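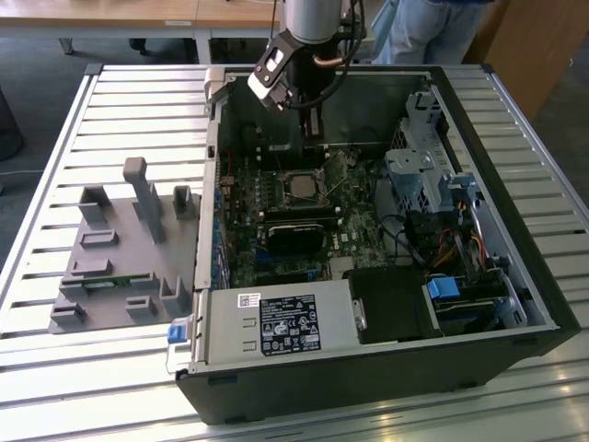
I don't think anyone should throw away a working desktop computer, and I'm getting quite boring about it at parties. Every October the office where I do the books has a clear-out, and every October perfectly good workstations go off down the corridor on a trolley with a sticker on the front saying they're past it. Past what? Take the side off one, lay it flat, and have a proper look before you agree. There's the processor, a neat silver square in the middle of a green board, held in by a metal frame with a little lever arm. There's a power supply in its long metal box, and the drives tucked into the corner with a bright blue tab on the bay. It's one of the few things we still buy that is laid out so a person can understand it, and I'd never have known that if I hadn't gone and opened one up at the age of 60 with the manual propped against the fruit bowl.

I blame Riku Matsuda, who lives two doors down and fixes things. I'd told him my old Zasten tower was taking so long to start in the morning that I could make tea, drink it and wash the cup. I'd already got a new one picked out, a lovely slim thing from Cisneros on the retail park, and it was going to cost me 1,000 pounds. Riku asked me what was wrong with the old one and I said, well, it's old. He gave me a look. We swapped the processor for a better second-hand one of the same sort, put in some extra memory, and I spent 73 pounds all in (and a bit more on biscuits). That was three years ago and I'm typing this on it now.

Blue bits mean touch me

What really won me over was the colours! On plenty of these office machines the parts you're meant to pull, press or slide are blue, and the rest is black or grey or silver and wants leaving alone. Somebody sat in a meeting and fought for that. I'd like to shake their hand, and then I'd like to send them round to whoever designed my last laptop, which was a Foteo and was glued shut like a Victorian tomb. When the battery in that one went, the shop quoted me 347 pounds and suggested, very kindly, that I might think about a new one instead. I did think about it. I thought about it all the way home on the bus, mostly in swear words.

And people do say to me, yes, but who wants a great black box under the desk? I do. I want a box with room to get my hand in. I'll give up the floor space gladly, and I'll put up with the fan.

I should own up that the processor is the frightening part. You swing the metal plate over on its hinge and there's the socket, all those tiny pins packed together in a dark speckled patch, and you stop breathing. You hold the thing by its edges. You look for the small white triangle in the corner, which has to match up with the mark on the socket, and you lower it straight down and don't push. I did mine on a Sunday afternoon with the radio off, and Riku standing there with his hands behind his back so he wouldn't be tempted to help. A used one won't be pretty, by the way. Scratches and smudges on the metal top put people off when they're buying, and they shouldn't, because it all gets cleaned up and covered over anyway. It's the underside you want to be fussy about.

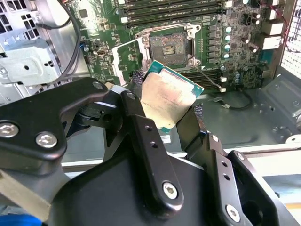

What I'd like to see

I'd like offices to offer the old machines to their own staff before the trolley comes, with the drives taken out, for the price of a sandwich. Ours said no the first time I asked and "we'll look into it" the second, so I'm asking again. I'd like schools to have a few to take apart. The Skurodau repair afternoon in town does something along those lines, and there's a queue for the screwdrivers.

Mostly I'd like people to have a look inside before they spend the money. You might decide it's not for you, and fair enough, my sister lasted four minutes and went to put the kettle on. But she did ask me last week what memory costs.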